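Search tickets
Last updated 13 February 2019

Ticket 527 - Clear desk organizer: haze on inner walls, dividers shifting, tall items lean

Status: open, workaround in place
Product: Drendeo clear desk organizer, divided, with raised back panel
Site: Hurnton
Opened by: stationery and fittings desk

Reported problem

Three faults were reported on one unit. The inner faces of the compartments are hazy after cleaning. One divider moves when an item is lifted out of the compartment next to it. Tall, narrow items do not stand upright and end up lying corner to corner across the compartment.

The unit had been in use since November. It was emptied for inspection, looked over on a white board under even light, and then loaded again one item at a time. A white background is the wrong choice for finding haze on clear plastic and the right choice for finding cracks, so both were used. The haze check was done later against a black folder. 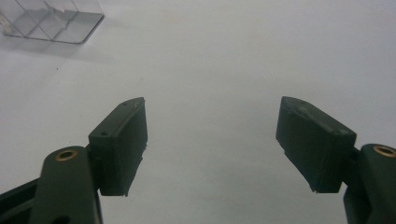 Cracks first. No cracks at the corners or along the base joint. The bright lines along the outer edges are reflections and move when the lamp is moved; a crack keeps its position. One mark near the base was logged as a possible crack and then removed from the log when it came off with a fingernail. It was old label adhesive.

Haze. Present on the inner faces of all compartments, heaviest in the lower third. Not present on the outside. The pattern is streaked in the vertical direction, consistent with a cloth pushed down and pulled up. The site confirmed that an ammonia glass cleaner had been in use. The Drendeo care sheet supplied with the unit says mild soap and lukewarm water only.

Test 1: soap and lukewarm water, soft cloth, air dry. Haze reduced on two compartments, unchanged on the rest.
Test 2: same, repeated, with a cotton swab in the corners. Slight further improvement.
Test 3: plastic polish from Kivi, one small dab per wall, buffed by hand. Haze gone on flat areas. A faint line remains where the dividers meet the outer wall, as the cloth does not reach it.

Do not use paper towels on this unit. They leave fine scratches that look the same as haze and can't be washed off.

Divider movement. The dividers sit in shallow slots. Three of the slots hold firmly. The fourth has play that can be felt with a finger, and the divider lifts with the item if the item is a tight fit. A strip of clear tape folded over the bottom edge of the divider takes up the play. It is visible if you look for it. Replacement dividers were requested from Pastley under part 400-8 and are not in stock.

Leaning items. The compartments are wider than the items being kept in them, and the base is smooth, so anything tall and thin slides at the foot until it meets a wall.
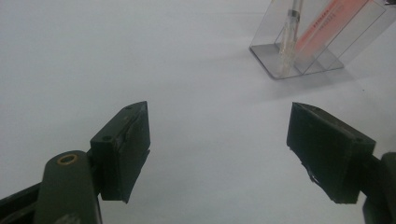
The lean depends on the foot of the item more than on its height. A flat foot on a clean base will stand for a while if set down straight; a rounded foot will not. Contents vary a good deal in this respect, and the holder as used at Hurnton has taken both a slender clear tube and an orange-pink item with a label, which should not be expected to behave the same way. Sort by foot shape before blaming the holder. Sorting by color, which is what the site had been doing, has no effect on the fault.

Test 4: items placed in the widest compartment. All lean.
Test 5: items placed in the narrowest compartment. Less lean, but labels rub on the wall.
Test 6: thin non-slip liner cut to fit the base of each compartment. Foot no longer slides. Items still lean slightly but stay where they are put.

Liner note: cut it a little undersize. At full size it rides up the wall and lifts one side of the item, and the lean comes back in the other direction.
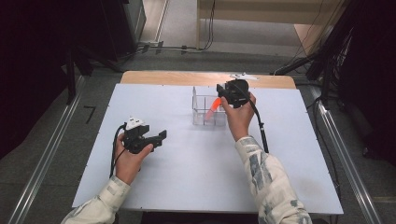

Loading order also matters. If the back compartments are filled last, the hand has to come in over the front items and knocks them. Fill from the back, tall items nearest the raised panel, short items at the front. When taking something out, lift straight up until the foot clears the dividers - pulling it forward at an angle puts the load on the loose slot.

Workaround (current)

1. Wash with mild soap and lukewarm water. No glass cleaner.
2. Polish inner walls if haze remains.
3. Tape the lower edge of the loose divider.
4. Fit undersize liner in each compartment.
5. Load back to front.

Outstanding

Replacement divider from Pastley. Second unit from the same delivery to be checked for the same loose slot. Pastley has been asked whether slot width was changed; no reply yet. Polish to be added to the site supply list, 200 ml bottle.

Ticket stays open until the divider is fitted. Tape to be checked at the next cleaning and replaced if the edge has started to lift.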